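Ledska Adds Compostable Cup Line for Office Coffee Service

Production begins in October at the Stolico plant

LEDSKA, October – Ledska, a supplier of paper goods to office coffee services and workplace cafeterias, today announced a line of compostable hot-drink cups. The line replaces the company's current plastic-lined cups and will be offered in two sizes, with matching lids sold separately.

The cups use a water-based coating in place of a plastic film. The coating is applied to the paperboard before the cup is formed, and the side seam is sealed with heat. Wall thickness and rim diameter are the same as on the existing line, so current lids, sleeves and wall dispensers can stay in use.

Ledska developed the coating with Phan, a paperboard converter that has supplied the company for eight years. In factory testing, 200 cups from each trial batch were filled with coffee and checked for leaks at the seam and base. Batches with any leak at the base were rejected. The final coating weight was set after 36 trial batches.

Forming and packing will take place at the Stolico plant, where one of the two existing lines has been refitted. Cups will ship in sleeves of 50 inside a plain corrugated case. The case carries no plastic wrap or tape and can be recycled with other cardboard.

The cups are intended for commercial composting and are not recommended for backyard bins. Customers should confirm that their waste hauler accepts coated paper cups before setting up a separate collection point. Napkins, tissues and unbleached stirrers may go in the same bin where the hauler allows food-soiled paper. Lids must be removed.

A pilot program with Flendent, an office coffee service, covered 70 workplaces. Feedback from the pilot led to a stiffer rim and a change in the case label, which now shows the cup size on all four sides.

Orders placed under current contracts will be filled with the new cups once stock of the old line runs out. Item numbers will change. A conversion table is available from Ledska customer service on request.
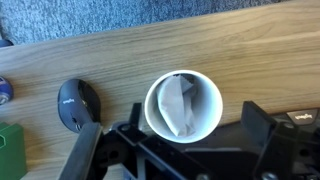
White paper cup on a wooden desk, viewed from overhead.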